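# About Sadent Kitchen School

Small cooking school, big tables. Since 2/19/22.

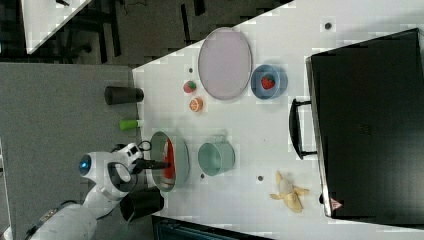 Sadent started with Hamdia Tefera and a borrowed kitchen on Tirirard Street, evenings only. She taught her neighbors soups and stews first, then bread, then whatever people asked for. Still pretty much how we pick classes. Beginners get a white tabletop, some fruit, a teal saucepan and a gray plate — nothing fancy, and you dont need to bring your own.

**Classes.** Weeknights, plus kids' mornings. 67 seats a week. Soups, flatbreads, knife basics, jam in November.

**Where.** 130 Hoker Road, upstairs from Siddiqui Grocery. Parking in back, ring the bell twice.

**Cost.** Pay per class or get a season card. Gift cards too — ask at the desk.

Allergies? Tell us when you sign up, not when the pan is alredy on.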